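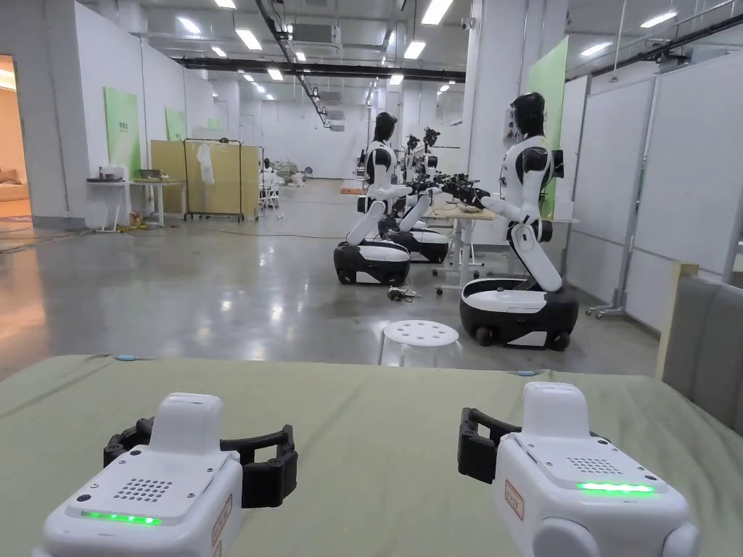

Two of the hand-held grippers on the cloth-covered table, with the humanoids at their work table beyond.

Vasylyna Hutsuliak has a folder of notes on grippers that goes back to November, and most of it concerns fingertips. She runs comparison tests at Driltgate, where the same household jobs are tried with hand-held grippers and then with the arms on the floor. I spoke to her and to her colleague Yevhen Hordiienko, who looks after the controllers, on Jul 15, 2018.

The plan was to talk about arms. Hutsuliak kept bringing it back to the hand tools.

"People come in and look at the humanoids first, which is fair enough, they're taller," she said. "But if the jaw can't hold a hem, it doesn't matter what you bolt it to. I'd sooner find that out with the thing in my own hand."

Her current comparison has five finger designs in it. Two came from a supplier called Cleditz and the others were made in-house under the project name Harasym. Each is put through 288 picks on cloth before anyone is allowed an opinion, and the picks are logged by outcome: held, slipped, picked up two layers, missed. The last two are kept apart on purpose.

"A miss is usually me," she said. "Two layers is usually the finger. If you lump them together you end up blaming the wrong one, and we did that for a good while."

The early Cleditz fingers were flat on the inside and did well on towels. On thin cotton they slid. The first Harasym set had a soft lining that held nearly anything, but the lining wore through at the tip after 400 closings and left crumbs on the sheets. The version she likes best at present is a compromise on grip, and she can live with that because it behaves the same at the end of a day as at the start.

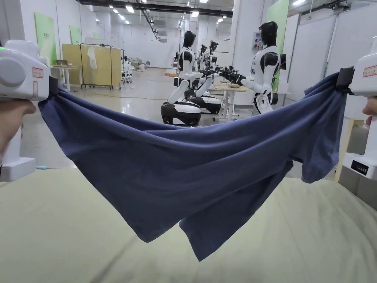 Cloth is the part of the work she would talk about all afternoon. A box has corners and stays where it is put, she said, but a garment is a different shape every time it is lifted, and the grip has to be judged on what the fabric does between the jaws as much as at them. With a dark blue one held up by two corners, the middle drops into a wide curve and the lower folds hang down in a long point, and that hanging weight is what she watches. "The corner can look perfectly safe and then the weight swings as you bring your hands together. That's when a poor finger lets go." She wants the next set of tests to include the swing as a separate entry in the log. Hordiienko thinks it can be worked out from the jaw readings already kept. They had not settled it when I left.

Hordiienko's own comparison is between two controllers, the older one and a newer unit called Civar. His complaint about the older one is delay. The jaw closes a little after it has been told to, and the gap is not always the same length.

"A steady delay you can learn," he said. "Your hand gets used to it within the hour. It's when it changes that you start squeezing early, and then your data is full of early squeezes."

Civar is steadier, but fussier about being started in the right order, and he has taped a list of the steps inside a cupboard door. It also gets through cables. I asked whether that was a fault in the unit or in the people using it and he said both, and that he had ordered longer ones.

Cameras came up only briefly. Hutsuliak prefers the view from the gripper itself for judging a pick, as the fingertips are always in it. Hordiienko finds that view tiring and would rather work from head height, where he can see both hands. They use both and argue about which to trust when the two disagree. She said the gripper view had won more of those arguments, and he did not dispute it. 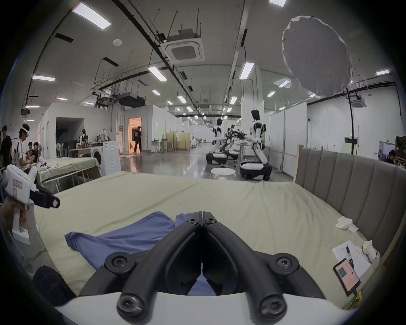 Gripper view over a blue garment on the bed. A second hand-held unit is at the left.

Beds are harder than tables, in her experience. The surface gives, so a finger that meets the cloth cleanly on a hard top will push it down into the mattress and close on nothing. She has moved a good part of the cloth work onto beds for that reason and expects the figures for every finger to drop. The target is 2000 bed picks across all the designs before a decision is made on which one goes to the arms.

I asked what would happen to the fingers that lose.

"They go in a drawer with their numbers on," Hutsuliak said. "We've already taken one back out. It was hopeless on shirts and then it was the only one that would pick up a sock without dragging the one next to it."

Hordiienko wants the arms to have two sets of fingers and a way of changing them. Hutsuliak would like one set that is good enough, and says a changer is one more thing to go wrong. The first trial on an arm will use a single set, fixed on with ordinary screws, and he is already drawing the changer.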